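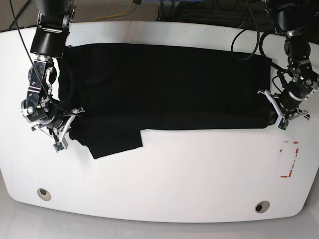 Hillerari is a clothing repair and alteration workshop in Sorkville. We mend, take in, let out and re-line everyday clothes for people who would like to go on wearing them. Most of what comes through the door is plain stuff: school trousers, work coats, a black knit like the one spread out on the white table, jeans gone at the knee. Knits are laid flat before any pinning is done, as a hem marked on stretched cloth will come out wavy.

How we started

Otis Obi opened the workshop after many years as a cutter for a uniform maker in Atinga. When that firm closed he bought two of its sewing machines and took a short lease on the old seed merchant's in Diritz Lane. Both machines are still in daily use. The lease has been renewed twice and we now have the upstairs as well, where the coats and curtains are done.

There are seven of us today. Four sew full time, two share the counter, and Otis does the fittings and most of the tailoring.

What we do

Hems, zips, linings, pockets, cuffs and collars make up the bulk of the work. We darn jumpers by hand and can usually match the wool, though on older pieces the colour may be a shade out. We will tell you that before we begin. We also replace elastic, move buttons and shorten sleeves from the shoulder where the cuff can't be touched.

We don't take leather, wetsuits or wedding dresses. For dresses we can give you the name of someone in Atinga.

Last year we finished 636 repairs, not counting buttons sewn on while people waited.

Prices and times

A price is given at the counter and written on your ticket. If the job turns out to be bigger than it looked, we ring you first. Ordinary repairs take two weeks — longer in October, when the winter coats come in. Please wash or clean items before you bring them.

Learning to mend

Evening classes run upstairs from autumn to spring, starting at half past six. Beginners spend the first sessions on hand stitches and patches, then move to the machines. Bring something of your own to work on. Thread and needles are included in the fee.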